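Reading time: 4 minutes

Hi again, everybody! Remember back in August when I promised I'd sit down with someone who teaches robots for a living? Well, I did it, and I came home with sore shoulders and way too many notes.

My victim was Irén Vass, who runs the teaching sessions at Treltura. She met me at the door at 4 in the afternoon with a cup of tea in each hand (both for her, I found out) and took me straight back to the bench, where a sorting job was being set up.

I had pictured a lot of typing. "Everybody pictures typing," Irén said. "I haven't written a line of code since spring. I pick things up and put them down again, all day, and the robot picks them up and puts them down with me."
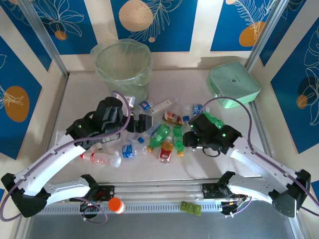
Two arms, one bin and plenty of bottles to practice on.

The way it works is that you hold a pair of controls, one for each hand, and the arms do what your hands do. You squeeze, the gripper closes. You lift, it lifts. Everything gets recorded, and later the software goes through the recordings and tries to learn the job for itself. Simple, right? I told Irén it looked easy and she just handed me the controls, which should have been my warning!

I dropped the first bottle. Then I dropped it again. "You're grabbing it like a person," she told me. "You have skin, so you know when it's slipping. With this you have to look. Watch the cap, come in slow, and don't close until you like what you see."

I asked her what makes a good demonstration, and she thought about it for so long that I started drinking one of her teas.

"Boring ones," she said finally. "If you wave around in the air deciding which bottle you want, the robot learns to wave around in the air. Make up your mind first and then move. But I don't want them all identical, either. Come in from the left sometimes. Turn the bottle before you let go. If I only ever show it one way, then it's lost the minute somebody sets a bottle down crooked."

They aim for 40 good runs before they even try training on a new task, and she'll toss a run if the person teaching gets impatient in it. She says she can tell from the playback. (I believe her. Mine looked like I was swatting flies.)

What about mistakes, though? Do those all go in the trash? "No, no, I keep the ones where you miss and fix it," she said. "A miss with a nice recovery is gold. The robot is going to miss too, and I'd like it to have seen somebody deal with that."

We got onto the subject of soft things next, and that's where she really got going. Bottles hold their shape, bags and netting don't, and the view from down at the gripper can get awfully busy. "You've got mesh in front of a bottle, and a bag bunched up next to it," she said. "You and I look at that and think, fine, there's a bottle behind the net. For the robot, the net is a whole problem of its own."

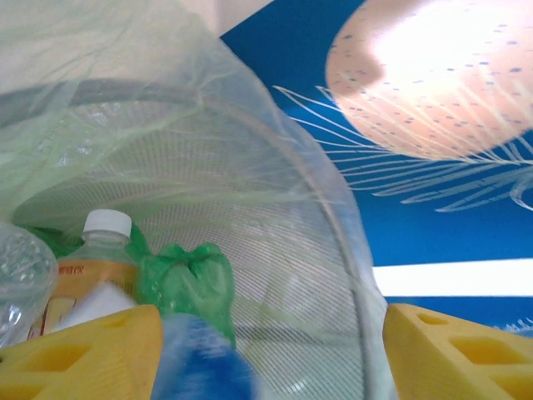 Sore arms and second opinions

Her coworker Yiran Xue wandered over around then to see who was making all the noise (me). Yiran handles the training side, so he's the one who finds out whether a session was any good. "I can tell who was driving," he said. "Irén pauses right before she grips. After enough of her runs, the robot pauses there too."

Irén claims she doesn't pause. They have clearly had this conversation before.

I wanted to know how long a person can keep this up, and the answer is less time than I'd have guessed. She does 16 minutes and then makes herself get up and walk around. "When you're tired you get sloppy, and then you've spent your afternoon teaching sloppy."

By the end of my visit I had 2 runs she was willing to keep. Two! I was so proud I asked if I could have a certificate. She said no, but she did let me try one more before I left, and I got that bottle on the first grab.

Next time I'm going back to talk to Yiran about the training part, so if you have questions for him, leave them in the comments and I'll bring the list with me.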